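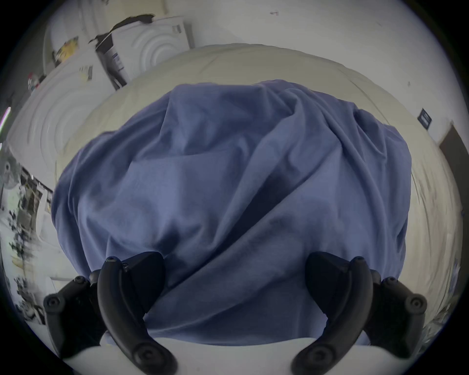 Renting the Grippers: A Talk With Clokero's Kit Lead

Clokero rents hand-held gripper kits to labs that want folding data without tying up a robot arm. The Usstead office handles shipping, and the lead engineer there agreed to go through the hardware and the terms.

A kit holds 2 grippers, a head camera and a charging dock. "Each gripper has its own camera, so the operator's hands give you two close views and the head gives you the wide one," the engineer said. Cloth on a bed is the task most customers start with. "It's large, it's soft and it has no fixed edges. If the fingers can pick up a hem there, they'll cope with a tabletop."

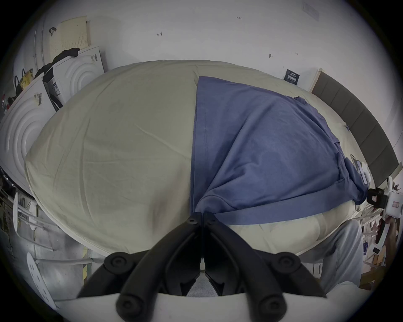
Hems were the weak point of the first finger design. The current version, named Jeltska, uses a narrower tip. "The old one took two layers when you wanted one. We changed the tip profile and left the linkage alone." Tips are sold as spares and swap out with a small hex driver.

Battery life is quoted at up to 6 hours. The engineer would plan on less if the wireless link stays on throughout. Calibration takes 39 seconds per gripper and has to be repeated after any drop.

Customers keep their raw recordings. The Srivastava plan adds time alignment and a check for lost tracking, with a ceiling of 4,000 clips a month. "Past that we quote separately. Most groups don't reach it."

Asked what still needs work, the engineer named the wide lens. "You get a lot of room in the corners that you didn't plan on recording. Cropping is on the list for July." 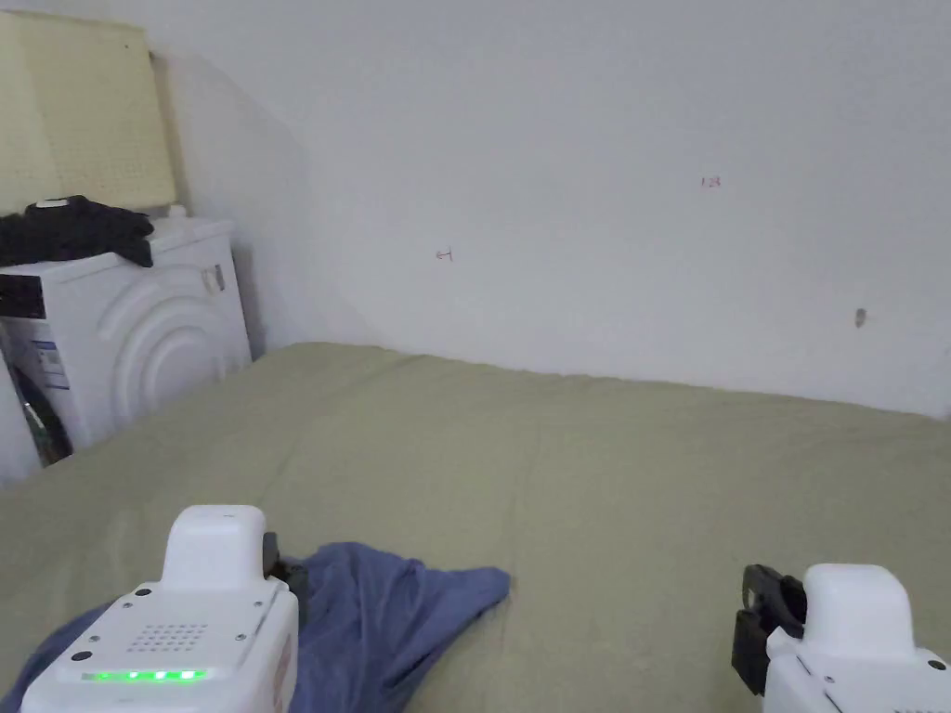
Left and right grippers over a duvet, with a blue cloth at the left.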